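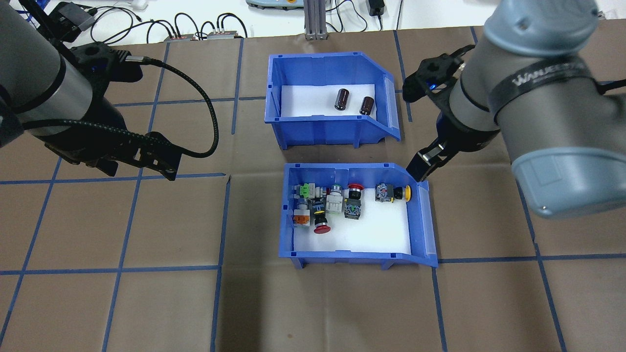 Crescencio Tovar is late and so am I. Phone call at 4 p.m. turns into a phone call at 6, he's eating something, there's a baby yelling in the next room. Twelve years making beats and he still answers like he's surprised anyone has the number.

We're supposed to talk about "Manzano," the new instrumental tape. He wants to talk about drums first. Fine by me.

"The kick on the opener, I must of changed it thirty times," he says. "Then I put the first one back. My wife heard all thirty. She says they're the same kick."

They're not the same kick. Whatever he ended up with has this dull thud to it, like somebody dropping a phone book down a stairwell, and the bass line sits right underneath and waits. No vocals for the first four tracks. Not even a hook. Then Hugo Ibarra turns up on "Sinness" for a single verse, sixteen bars, gone.

Why only one verse?

"Hugo wrote three. All good. But the beat wanted to be left alone after that first one, so I cut it and called him, and he was mad for like a day." Long pause, chewing. "Maybe two days."

Ibarra, by text, later: "a week."

Records, mostly bad ones

Tovar came up digging. He got his first sampler secondhand for 200 dollars, pads sticking, no manual, and fed it whatever the thrift store had. Church choirs, exercise records, a polka LP he still swears by. These days the collection is down to 600 from a high of 3000.

"I moved apartments four times. You ever carry records up to a third floor? I sold everything I wasn't going to sample. Then I sold some I did sample, which was dumb, I needed one of those back."

Which one?

"No. I'm not telling you that. Somebody will go buy it."

What he will say is that "Manzano" has less digging in it than anything he's done. Half of the horns are real people. The trumpet on "Porch Light" is Yolanda Lozano, who played it in one take in his kitchen and left to pick up her kids.

"She asked if I wanted another one. I said no. I should of said yes, there's a spot in the middle where the fridge comes on. But I like the fridge now."

You can hear it, by the way. Around the second break, low hum. Headphones.
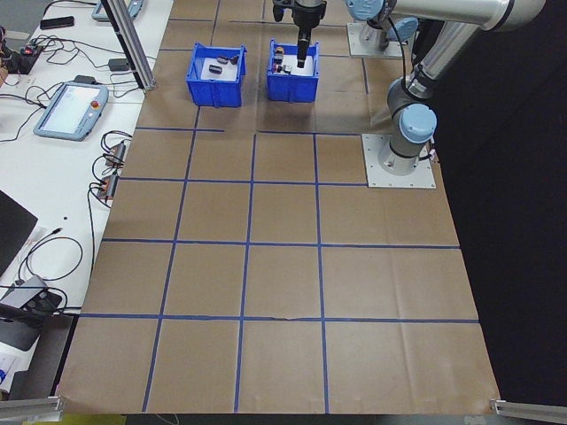
Drurnance and the tapes

The album is out through Drurnance, which is basically Ramiro Moya and a spare bedroom. Cassette and download, no vinyl yet. First run of 2000 tapes, and I tell Tovar that sounds like a lot of tapes.

"I told Ramiro the same thing! He's got more faith than me. If they don't sell I guess everybody's getting one for Christmas till I'm dead."

There was talk of another label, Skito, a bigger outfit, better distribution. He gets quieter on this. They wanted guest rappers on every track, a proper single, the interludes gone.

"The interludes are the record, man. That's where I'm having fun."

He's right about that, I think. The interludes run forty seconds, a minute, and the best one ("Laundry Money") is just a chopped organ and somebody coughing in time. I'd of taken ten minutes of it.

The mix was done by Kiyoshi Kawaguchi, who Tovar has never met in person. Files went back and forth all January.

"Kiyoshi would send notes at three in the morning. 'Snare is too polite.' That was the whole email. So I'd go make it ruder."

And what's next? Live shows, possibly, though he hates them. A full record with Ibarra if they can both sit still — six songs are started, none have names. He's also been messing with slower stuff, no drums at all, which he plays me a bit of down the phone. Comes through as mush. He can tell.

"Forget it, I'll send it to you."

Baby yells again. He has to go. The file shows up an hour later, untitled, and I've had it on since.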